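Refratómetro ótico Wirine para colostro e soro

Marca: Wirine
Referência: 313
Categoria: Recria de vitelos, borregos e cabritos / Controlo do colostro
Disponibilidade: em armazém

Instrumento de mão para avaliar a qualidade do colostro antes de o administrar e para verificar, no soro do animal recém-nascido, se a transferência de imunidade foi suficiente. Não usa pilhas. Lê-se contra a luz, numa escala Brix de 0 a 32 %, com compensação automática de temperatura entre 10 e 30 °C.

O colostro varia muito de uma fêmea para outra dentro da mesma exploração. Uma vaca de primeira lactação pode dar um colostro excelente e uma vaca velha, com o úbere cheio, pode dar um colostro fraco. A cor e a espessura ajudam pouco. O refratómetro dá um número em menos de um minuto e permite decidir se aquele colostro serve para a primeira refeição, se fica para a segunda ou se vale a pena ir buscar uma dose ao congelador.
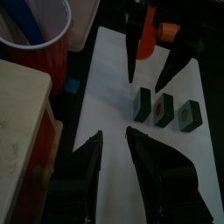 O valor de referência mais usado em bovinos é 22 % Brix. A partir daí considera-se que o colostro tem concentração suficiente de imunoglobulinas para a primeira toma. Entre 18 e 22 % pode ser usado em volume maior ou enriquecido com colostro em pó. Abaixo de 18 % deve ser guardado para refeições posteriores. Em ovinos e caprinos os limites usados variam com a raça e com a fonte consultada, pelo que aconselhamos a combinar o valor de corte com o veterinário assistente.

O que vem na embalagem

Refratómetro com estojo rígido
Chave de calibração
Pipetas de plástico (5 unidades)
Pano de limpeza
Folha de instruções em português e espanhol
Tabela plastificada de valores, para pendurar na sala de ordenha

Como medir o colostro

Recolher a amostra depois de misturar bem a ordenha completa. Os primeiros jatos não representam o total e costumam dar uma leitura diferente. Deixar a amostra chegar à temperatura ambiente se tiver estado no frigorífico.

Abrir a tampa do prisma, colocar duas ou três gotas e fechar sem deixar bolhas. Esperar 30 segundos. Apontar o instrumento a uma janela ou a uma lâmpada e ler o ponto onde a zona azul encontra a zona branca. No colostro esta linha aparece menos nítida do que numa solução de açúcar, por causa da gordura. Lê-se a meio da faixa esbatida.

Limpar o prisma com o pano humedecido em água morna logo a seguir à leitura. O colostro seco agarra-se ao vidro e a tentativa de o raspar risca a superfície. Não mergulhar o instrumento nem o lavar debaixo da torneira.

Como medir o soro

A colheita de sangue faz-se entre as 24 horas e os sete dias de vida, num tubo seco sem anticoagulante. Deixa-se coagular e retira-se o soro com a pipeta, ou centrifuga-se se houver centrifugadora. O procedimento de leitura é o mesmo. Em vitelos, valores de 8,4 % Brix ou mais são geralmente aceites como sinal de uma transferência adequada. Um animal desidratado pode dar um valor falsamente alto, e nesse caso a medição deve ser interpretada com o exame clínico.

Um resultado isolado diz pouco sobre o maneio. Recomendamos testar um grupo de animais saudáveis, todos na mesma faixa de idade, e repetir de tempos a tempos. Se uma parte importante do grupo ficar abaixo do valor, convém rever a hora da primeira toma, o volume e a higiene dos baldes e tetinas. 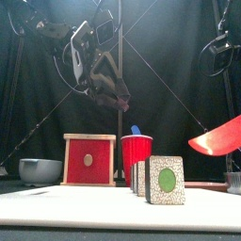

Calibração

O aparelho sai de fábrica calibrado, mas deve ser verificado antes da primeira utilização e depois uma vez por semana nas épocas de maior número de partos. Usa-se água destilada a 20 °C. Se a linha não coincidir com o zero, retira-se a capa de borracha do parafuso e roda-se com a chave fornecida até acertar. A água da torneira não serve para este fim, sobretudo em zonas de água muito dura.

Se o instrumento cair, verificar o zero antes de voltar a usar. Se não for possível acertá-lo com o parafuso, o prisma pode ter-se deslocado e terá de ser enviado para reparação.

Características técnicas

Escala: 0 a 32 % Brix
Divisão: 0,2 %
Compensação de temperatura: automática, 10 a 30 °C
Corpo: alumínio com punho de borracha
Ocular: focagem regulável
Volume de amostra: duas a três gotas
Garantia: dois anos

Comparação com outros métodos

O colostrómetro de flutuação mede a densidade e é mais barato, mas precisa de uma proveta cheia de colostro e o resultado depende bastante da temperatura. Também é de vidro e parte-se com facilidade. Continuamos a vendê-lo, na gama Pagano, para quem já está habituado a trabalhar com ele.

O refratómetro digital Brulberg evita a leitura visual e é mais cómodo quando há várias pessoas a fazer medições na mesma exploração, cada uma com a sua maneira de ler a linha. Custa bastante mais e precisa de pilhas. Para explorações pequenas e médias o modelo ótico chega perfeitamente.

Nenhum destes aparelhos mede diretamente as imunoglobulinas. Dão uma estimativa a partir dos sólidos dissolvidos ou da densidade. Quando é preciso um valor exato, a amostra tem de seguir para laboratório. O refratómetro também não indica a carga bacteriana: um colostro com 26 % Brix recolhido para um balde sujo continua a ser um mau colostro.

Banco de colostro

Muitos clientes compram o refratómetro para organizar um banco de colostro congelado. Só compensa guardar o que fica acima do valor de corte, proveniente de fêmeas com estado sanitário conhecido. Congela-se em sacos planos de um ou dois litros, com a data e a leitura Brix escritas a marcador. Os sacos Kullulley, vendidos em separado, têm um campo próprio para estes dados e descongelam depressa por terem pouca espessura. 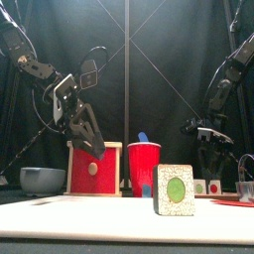

A descongelação faz-se em banho-maria, com água que não passe dos 50 °C. O micro-ondas aquece de forma irregular e destrói parte dos anticorpos. Uma vez descongelado, o colostro não volta ao congelador.

Perguntas frequentes

Serve para medir leite?
Dá uma leitura de sólidos, útil para controlar a diluição do leite de substituição, desde que se compare sempre com uma mistura feita segundo as indicações do fabricante. Não serve para detetar mastites.

Posso usar em colostro congelado?
Sim, depois de descongelado e bem misturado. A leitura costuma ficar muito próxima da que foi feita em fresco.

A linha aparece muito esbatida. Está avariado?
Quase sempre é gordura no prisma ou falta de focagem. Limpar, rodar a ocular e repetir com outra gota. Se a amostra tiver coágulos, coar primeiro.

Há peças de substituição?
Temos a tampa do prisma, a capa de borracha e as pipetas. O prisma só é substituído na oficina.

Encomendas e devoluções

As encomendas recebidas até às 15 horas seguem no mesmo dia útil. O instrumento pode ser devolvido no prazo de 14 dias, desde que não tenha sido usado e venha no estojo original com todos os acessórios. Por razões de biossegurança não aceitamos a devolução de aparelhos que tenham estado em contacto com colostro ou sangue, exceto por defeito. Nesse caso, pedimos que seja limpo e desinfetado antes do envio.

Para cooperativas e agrupamentos de produtores há preços por quantidade, mediante pedido escrito com o número de unidades e a morada de entrega.

Ficha atualizada em 20/10/2022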